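Lista de comprobación de la sala de trabajo Levik, edificio Koltley
Revisión de noviembre, con comentarios

Hice la ronda antes de la apertura y la repetí a las 6 de la tarde, con la gente dentro. La lista es la misma del edificio Gritis, por eso algunos puntos no corresponden del todo a esta sala. Marco SÍ, NO o PENDIENTE.

1. Hoja de emergencia en la puerta: SÍ. Está un poco descolorida, pero se lee.
2. Llave de la sala 484 en su gancho: NO. La pedí en recepción.

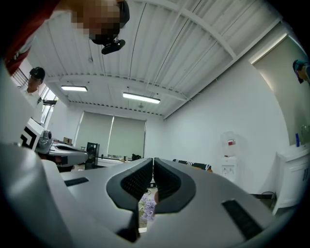 TECHO Y PAREDES

3. Paneles del techo fijos: PENDIENTE. El techo es blanco, de paneles metálicos corrugados, y desde el suelo no puedo comprobar las fijaciones. Pido una escalera para la próxima ronda.
4. Goteras o manchas de óxido: PENDIENTE, se mira junto con el punto 3.
5. Flores y adornos fuera de las zonas de paso: PENDIENTE. Las flores moradas pequeñas pueden quedarse, pero hay que decidir un sitio fijo y que no tengan agua cerca de los enchufes.
6. Bolsas y telas recogidas: PENDIENTE. Propongo una repisa para lo personal.

SALIDAS Y EXTINTORES

7. Puerta de salida abre sin llave: SÍ. La probé 5 veces y una vez me costó empujar. Conviene engrasar la bisagra de abajo.
8. Extintor Seidel con etiqueta vigente: SÍ. La etiqueta está girada hacia la pared y hay que ponerla visible.
9. Alarma audible desde el pasillo: SÍ. La prueba duró 45 segundos.
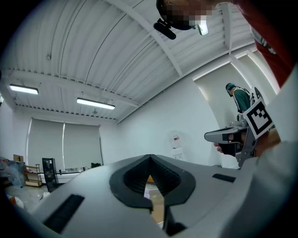 La ropa de trabajo es el punto 10 y lo dejo PENDIENTE, porque la norma de la sala no está bien redactada. Dice «ropa adecuada» y cada persona lo entiende a su manera. Yo pediría mangas ajustadas en la muñeca y ninguna correa colgando. Las correas blancas que cruzan la espalda sobre la camisa verde oscura son de las cosas que la norma tendría que mencionar: bien ceñidas y sin puntas largas. Lo mismo para las gorras, que a mi parecer se pueden permitir.

11. Suelo seco y sin cables sueltos: SÍ en la ronda de la mañana.
12. Botiquín completo: NO. Faltan vendas medianas y el listado de contenido es de otro modelo.

Próxima ronda: llevar escalera, vendas y aceite para la bisagra.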